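# Where Does a Can Come From?

Most drink cans are made of aluminum. Aluminum is a light metal that doesn't rust the way iron does. It is found in the ground, but you can't dig up a shiny lump of it. It is locked inside a reddish rock called bauxite.

First, the bauxite is crushed and treated until only a white powder is left. The powder is called alumina. Then a strong electric current is used to pull the metal out. This takes a lot of electricity, so many aluminum plants are built near rivers with big dams.

The metal is rolled into long, thin sheets. A machine punches out circles and presses each one into a cup. Another machine stretches the cup until it has tall, thin sides. The bottom is pushed inward to make a dome – a dome is stronger than a flat bottom.
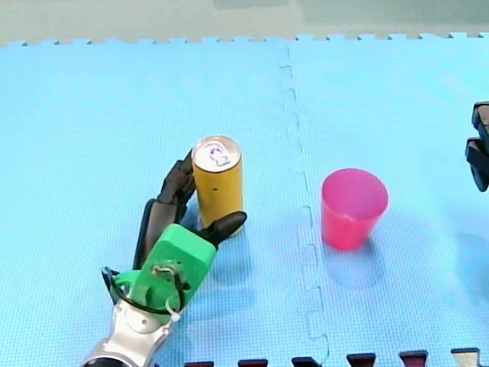
The lid is made separately, from a slightly different mix of metals. It is thicker than the sides. The lid goes on last, after the drink has been poured in, and its edge is folded together with the edge of the can to make a tight seal.

An empty can is easy to crush, but a full one feels hard. The gas in a fizzy drink pushes outward on the sides and keeps them stiff.

## Using the metal again

Aluminum can be melted and used again many times. At the recycling center in Rollthorpe, cans are squashed into blocks called bales. One bale holds more than 200 cans. Trucks take the bales to Astidside, where they are shredded, cleaned of paint and melted in a furnace.

Making new aluminum from old cans uses much less energy than starting with rock – only about 5 percent as much.

**Word to know:** *Alloy* – a metal mixed with small amounts of other things to make it stronger or easier to shape.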